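Kapitel 7
Wärmeübergang an Kontaktflächen

7.1 Einordnung

In den Kapiteln 4 bis 6 wurde die Wärmeleitung in homogenen Körpern behandelt. Der Temperaturverlauf war dort innerhalb eines Werkstoffs stetig, und an den Grenzen zweier Schichten wurde gleiche Temperatur auf beiden Seiten angesetzt. Für verklebte, verlötete oder vergossene Schichten ist diese Annahme meist zulässig. Werden zwei feste Körper lediglich aufeinandergepresst, tritt an der Fuge ein Temperatursprung auf, der in der Auslegung berücksichtigt werden muss.

Ursache ist die Gestalt technischer Oberflächen. Auch geschliffene Flächen berühren sich nur an den Rauheitsspitzen. Die wahre Kontaktfläche beträgt bei üblichen Anpressdrücken einen kleinen Bruchteil der Nennfläche. Der übrige Querschnitt ist mit Luft oder einem Zwischenstoff gefüllt. Der Wärmestrom schnürt sich zu den Berührstellen hin ein und weitet sich dahinter wieder auf.

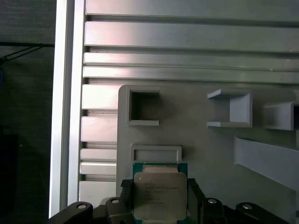
Der flächenbezogene Kontaktwiderstand R_K wird als Quotient aus Temperatursprung und Wärmestromdichte definiert:

R_K = ΔT_K / q (7.1)

Seine Einheit ist m²K/W. Der Kehrwert h_K heißt Kontaktleitwert. In der Reihenschaltung nach Gleichung (5.12) wird R_K wie der Widerstand einer zusätzlichen Schicht der Dicke null behandelt.

Beispiel 7.1. Durch eine ebene Fuge tritt eine Wärmestromdichte von 3.000 W/m². Der Kontaktleitwert beträgt 200 W/(m²K). Der Temperatursprung ergibt sich zu 15 K. Liegt die wärmere Seite der Fuge bei 53 °C, so hat die kältere Seite 38 °C.

7.2 Einflussgrößen

Der Kontaktleitwert steigt mit dem Anpressdruck und mit der Wärmeleitfähigkeit beider Partner. Er sinkt mit zunehmender Rauheit und mit der Härte des weicheren Werkstoffs. Bei metallischen Paarungen wird der Einfluss des Drucks häufig durch einen Potenzansatz mit einem Exponenten knapp unter eins beschrieben.

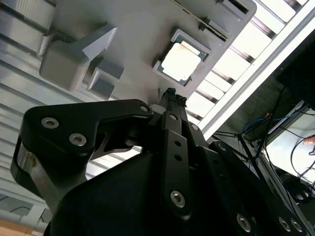

Formabweichungen größerer Wellenlänge sind gesondert zu erfassen. Eine ballige Fläche trägt nur in der Mitte, eine hohle nur am Rand. Die Rauheitskennwerte Ra und Rz geben darüber keine Auskunft. Zwischenstoffe (Pasten, Folien, Phasenwechselmaterialien) verdrängen die Luft aus den Hohlräumen. Ihre Schichtdicke ist so gering wie möglich zu halten, da der Widerstand der Schicht linear mit der Dicke wächst.

Abschnitt 7.3 leitet das Modell der einzelnen kreisförmigen Berührstelle her. Vorausgesetzt werden die Lösungen der Laplace-Gleichung in Zylinderkoordinaten (Anhang B).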